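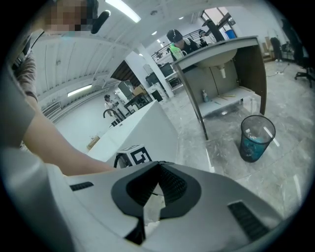
Hand-held gripper, marker cube on top.

Workshop Notes | Lodges and Itineraries
Friday, July
Entered by Maximiliano Sosa

Itinerary workshop, Trurton to Irnar

The session opened at 9:15 with the draft river itinerary. The route remains at 612 kilometers over 13 nights, with the long stop at Grecu Lodge. Colleagues at Trurton have asked that the second transfer leave after breakfast. The present departure of 5:30 gives guests two early mornings in a row, and the boat from Grustudum does not load until noon. The change was entered in the draft. The printed version still shows the old time and should not be sent to agents.

Luggage on the light aircraft was reviewed next. The wording "one soft bag" is to be replaced by a weight and a size, both to be confirmed by the operator.

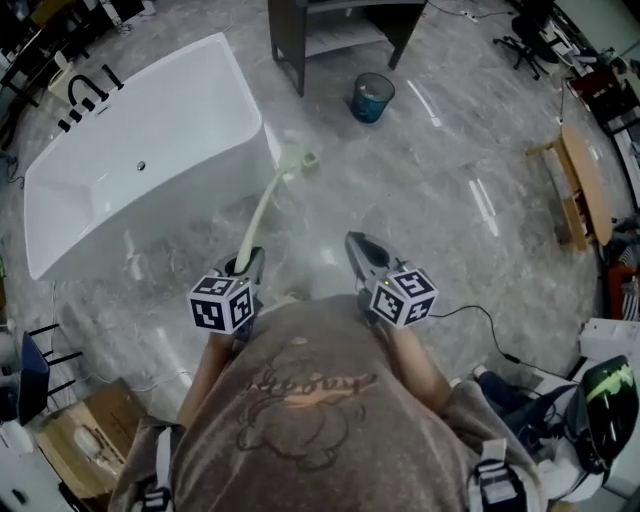
Evening program at Grecu

The 14-seat boat will be used for the sunset trip. Dinner moves to 8:00. The walk to the lookout takes about 40 minutes and must be described as uphill. 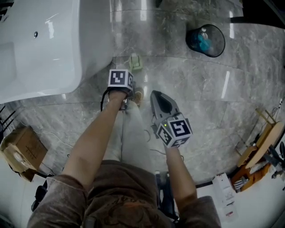 Room descriptions for Irnar were left until last. The current text uses "luxury bathroom" for every category and tells the guest very little. Each entry should name the fittings and the floor plainly. A large white freestanding tub on a glossy gray marble-patterned floor, as in the photograph, can be described in exactly those words. Suites with a shower only will be listed separately. Revised text is to go to Trurton before the rates are loaded.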